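Skollell Swap Shelf - questions we get a lot

Read this before emailing pls. Inbox is slow, esp. in October.

What is it?
A shelf. Well, three shelves and a closet now. Craft bits, hardware, beads, buttons, game pieces, odd parts. Bring what you don't use, take what you will. No money.

Where are you?
Back of the Nultedach building, ground floor, side door by the bike rack. Front door is the dance school, don't ring them. They get mad.

When are you open?
Afternoons till 6. Open till 8 one evening a month, see the note on the door. Closed when the building is closed.

Do I need to sign up?
Not to look. To take stuff home, yes. Takes a minute at the desk. Card is good for a year.

How much can I take?
One shopping bag per visit. Doing a school project or a big costume job? Ask first, we can usually set more aside.

Do I have to bring something to take something?
No. Would be nice over time. We don't keep score.

What do you always need?
Zippers. Elastic. Wood screws, any length. Clean jars with lids that fit. Knitting needles in pairs (we have 44 singles, please stop).

What don't you take?
Paint, glue, anything opened and sticky. Batteries. Broken glass. Magazines. Fabric smaller than a dinner plate. Anything that smells of smoke or basement.

Can I drop off when you're closed?
No. Bags left outside get rained on and then we have to throw it all out. Last spring that was 22 bags in one month.

Will you pick up from my house?
Only for big lots, whole sewing rooms and that kind of thing. Jornia lends us the van twice a month. Stairs are fine up to the second floor.

How should small stuff be packed?
Closed box with a lid. Plastic is best, cardboard ok if taped. One kind of thing per box if you can. Label on the side not the top, we stack them.

Do I get my box back?
Say so when you drop off and put your name on it. Otherwise it goes on the shelf with the stuff in it.

I found a mistake in a label.
Probaly. Fix it, pens are on the string.

Is there a list of what you have?
Sort of. The Lã catalog on the desk computer covers the drawers, 93 of them at last count. Closet isn't in there. Boxes by the window aren't either, those are new in and nobody has gone thru them yet.

Can kids come?
Yes, with a grown up. Beads and other tiny things are on the upper shelves so ask for help with those.

Can you hold something for me?
Two days. After that it goes back out.

I donated something by accident, can I have it back?
If it's still here, sure. Come soon. Small boxes go fast.

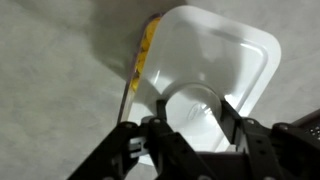 Classes and repair nights

Do you teach classes?
Not us. The sewing group does, same room, sign up sheet by the sink. Max 45 minutes per slot on the machines.

Can I bring something to fix?
Yes, on repair nights. One item each. No microwaves.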